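Label swap night is back!

Our language café had its best evening yet at the Cullport library, and we're doing it again in November. Bring any packet from your cupboard printed in a language you can't read — someone at your table probably can. Rosine Hervieu got 90 minutes of happy chatter out of tea tins last time.

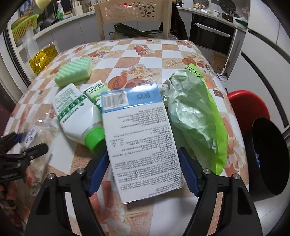
Small print in Chinese, for the keen readers

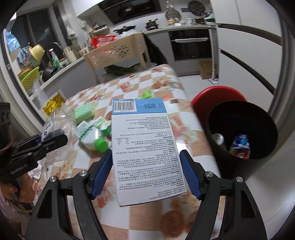 Beginners are very welcome, and so are kids. Doors open at 7, and supper is a plate to share.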